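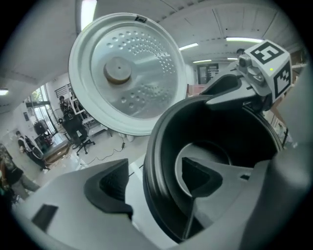
So you are teaching the machine to do your job, and afterwards they will say thank you and goodbye. A reader left this under my previous post, and I have been thinking about it for a week, so I will try to answer properly.

My job until last November was checking kitchen appliances that customers send back. A pot arrives, you open the lid, you look at the seal and at the inner plate, you take out the bowl, you put everything back and you write a code. I did it for six years at Pravden, in the old hall in Boltport, with my own hands and a pair of cotton gloves. Now I do almost the same movements, but I hold a gripper in each hand, with two hard fingers and black pads at the end. On the gripper there is a white cube with black and white patterns, and these patterns tell the computer where my hand is. The recordings go to Troltwood, where another firm, Pavlović, makes from them the program for the arms.

The first days were very strange. With gloves I can feel if a lid has caught or if it is only a little stiff. With the gripper I feel almost nothing, I must look. I was slow like a beginner, and for a person who was proud to be fast this is not pleasant. My wrists hurt in new places. We asked for a break after every hour and we got it, but only after we asked for the second time.

Lids are the worst. A round lid has no good place to take it, and if you press too much on one side it turns away from you. We spent one whole afternoon only on lids, and in the evening I was opening my own pot at home and I noticed that I used two fingers.
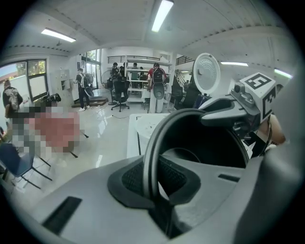 Returns and Inspection, Pravden Boltport

What changed for us, then. The first thing is the noise. In the old hall everybody worked alone at a bench with the radio on. Now we work in a bright room with big windows, people walk behind you with their backpacks, and you talk more with each other, also about the work itself. Before, I never explained to anyone how I lift a lid. Now an engineer asks me why I tilted it before I moved it, and I have to find the reason, and sometimes I discover that I don't know it.

The second thing is less nice. When a recording is bad, it gets deleted, and you see the number. In April I made 582 good ones and the colleague on the next table made 809. The managers say that the numbers are not for comparing people. I believe they mean it, but we compare ourselves anyway, and two persons from our shift already asked to go back to the hall. One of them was the best inspector we had.

And the question of the reader. We were told in a meeting that there will be no dismissals before the end of next year, and after that the arms will do the opening and closing and people will do the judging - is this scratch important, is this smell normal. I have it on paper. I also know that for judging you don't need so many people as we are now. I asked how many, and the answer was that it is too early to say.

I decided to stay for the moment. The pay is a little better, and I prefer to be in the room where it is decided how the work is done than to hear about it later. But I also signed up for the evening course in electrical repair, which starts after the summer, and the firm pays half of it. If somebody here has done such a course while working shifts, please write to me how you managed the sleep.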